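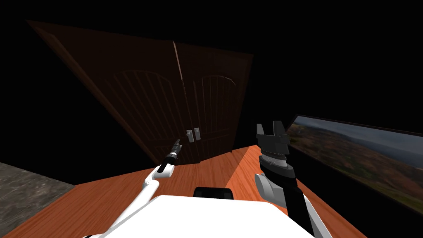 Posted in September by vevport_nav
3 min read · 18 comments

Double door planner finally runs end to end in Illamby! I swapped the single-arm planner for one that solves both arms together, and I'm thrilled with the paths so far.

bensaid_k
Love it, but why both arms? One gripper could do a lever.

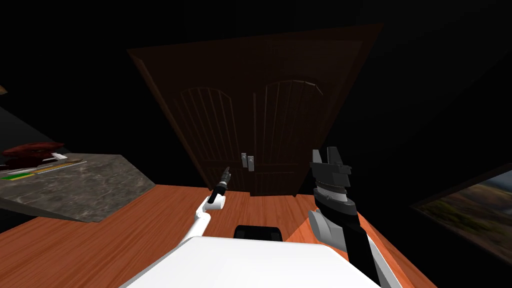 Left gripper near the handles, right one held upright

rania_ezzat
Disagree, two leaves need two arms. What's your sample cap?

vevport_nav
1000, and it used 774!

bensaid_k
Still too many. Try seeding it.

Shares: 18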